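The Smallest Room Gets a Second Look

For most of the last century, the downstairs bathroom was the room a builder fitted in wherever the plumbing and the staircase left a gap. It got a toilet, a sink if there was space, a door that banged into one or the other, and a coat of white paint. Houses were sold on their kitchens. The half bath appeared in the listing as a fraction.

That has been changing slowly in the town of Perar, where a large share of the housing went up in one ten-year burst and is now wearing out on the same schedule. The rows north of the rail cut all have the same bathroom, long and thin, with the toilet on the end wall and a door that opens along one side. The people who live there have been rebuilding those rooms in numbers large enough to keep two small firms busy, and the choices they make say a good deal about how the room is used now.

The first firm, Hemis, does the design and the permit drawings. The second, Pekolance, does the work. They share a yard and a phone line. Between them they finished 70 half baths last year, nearly all in the same streets. A typical job runs three weeks, and the first of those weeks goes to finding out what is under the floor.

What is under the floor is usually a cast iron drain with a hub that has cracked at the bottom, where it can't be seen. The original installers set the drain 12 inches from the wall in some houses and 10 in others, sometimes on opposite sides of the same party wall. A toilet made for one will not sit properly on the other. Owners who order the fixture before the floor comes up often end up sending it back, and the return freight on a toilet is not cheap.
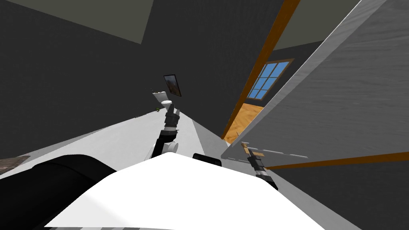 The problem with the door

The door is where most of the arguments start. In a room this narrow, a door that swings in takes up the only clear floor there is. A person has to step in, move past it, and close it behind them. For a child that is nothing. For someone with a walker it can't be done, and for someone who has fallen against the inside of the door it is worse, since nobody can get in to help.

The usual fix is to rehang the door so it swings out into the hall. It costs little: new hinges, a moved strike plate, and some patching of the jamb. But the halls in these houses are narrow too, and a door that opens into one can meet a person coming the other way with a basket of laundry. Some owners put up with that. Others pay for a pocket door, which slides into the wall and solves both problems, provided the wall has nothing in it. In the Perar rows it often has the light switch wiring in it, and sometimes the vent stack.

A surface-mounted sliding door is the third choice. It hangs from a rail on the hall side and needs no wall cavity. The complaint about it is sound. There is a gap all the way around, and in a small house a half bath next to the kitchen needs a door that shuts. Hemis will draw one if asked but tells clients to borrow a house that has one and spend an evening there first.

Handles get less attention than they should. The original round knobs are hard to turn with wet or arthritic hands. A lever is easier for almost everyone, and a lever on an outward-swinging door can be worked with an elbow. Whatever the style, the latch should be the kind that can be released from outside with a coin or a screwdriver. It is a cheap part, and people who have needed it once put it on every bathroom in the house.

The turn to dark walls

Ten years ago nearly every one of these rooms came back white. The reasoning was that white makes a small room look larger. It does, up to a point, but it also shows every scuff, and in a room with no window the light bounces around until the place feels like the inside of a refrigerator.

Lately the paint orders have run to navy, dark green, and above all charcoal. In a dark room the corners are harder to read, and the walls seem to stand back a little. White fixtures look sharper. The scuffs are still there but they take longer to notice. Dark paint does have its own faults. It shows dust and toothpaste spatter, and a touch-up with paint from a different can will be visible for the life of the wall. Pekolance now leaves a labeled quart from the same batch with every owner.
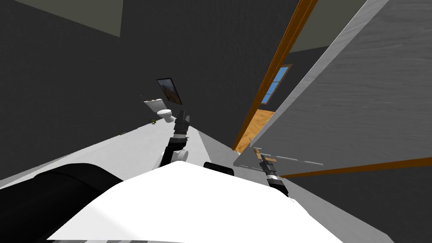 A white toilet at the far end of a narrow room with charcoal walls.

Sheen matters more than the exact color. Flat paint marks when it is wiped. Semigloss wipes clean but throws back every dent in the plaster, and old plaster is mostly dents. Satin is the usual compromise. The ceiling can go the same color as the walls or stay white. Owners who carry the dark color overhead tend to be pleased with it, and owners who stop at the top of the wall tend to ask later what it would cost to keep going.

Light has to be planned at the same time. One bulb of 800 lumens in the middle of the ceiling was enough when the walls were white. With dark walls the same bulb leaves a face in shadow at the mirror. A pair of fixtures at eye level, one on each side of the glass, does more good than a brighter bulb overhead. Warm bulbs suit the dark greens. Charcoal can take a cooler one.

Air, water, and noise

Most of the original rooms had no fan. The code at the time allowed a window instead, and where there was no window it seems the inspector was looking elsewhere. A fan rated at 90 cubic feet per minute is more than a half bath needs, and Hemis specifies it anyway, because the duct run to the outside wall is long and has two bends in it. A fan loses a good part of its rating to a duct like that.

The noise question has two sides. People don't want to hear the fan, and they don't want to be heard over a quiet one. Mineral wool in the partition helps with the second. So does a solid door in place of a hollow one. Adding both to a job costs less than the faucet in many cases, and they can't easily be added later.

On water, the news is simple. The old toilets used several gallons a flush and the new ones use a little over one. The early low-flow models earned a bad name, and some owners are still holding on to a forty-year-old tank for that reason. The current ones clear the bowl well. The Sakamoto guide, a thick spiral-bound manual that sits on the counter of every plumbing supplier in Perar, advises checking the width of the trapway before anything else and gives the color of the seat one sentence.

The same guide is firm about clearances. There should be at least 18 inches from the center of the toilet to the wall on either side wherever the room allows it. The legal minimum is less. Anyone who has sat in a room built to the legal minimum knows why the guide asks for more.
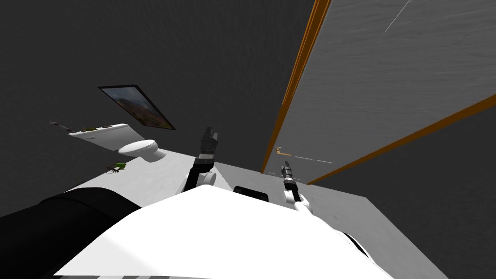 Dark grey walls with white furniture on the left.

Where the money goes

Owners tend to expect the fixtures to be the main expense. In the Perar jobs, labor and hidden repairs come first and the fixtures trail well behind. The drain, the subfloor around it, and the wiring take up most of the budget before anything is installed that a visitor would notice. A toilet at twice the price changes the total only a little.

The places to save are the ones that can be redone in an afternoon. Mirrors, towel bars, paper holders, and the light shades can all be bought cheap and replaced later. The shutoff valve should not be bought cheap. Neither should the flange, the fan, or the floor tile, each of which means tearing something out if it fails.

Timing counts for something as well. Pekolance's calendar fills from September on, when people start thinking about holiday guests, and by November the wait for a tile setter can be longer than the job. Late winter is the slow season. The tile showroom on the rail road marks down its odd lots then, and a half bath floor is small enough that an odd lot will often cover it, with a few pieces left over to keep in the basement in case one cracks.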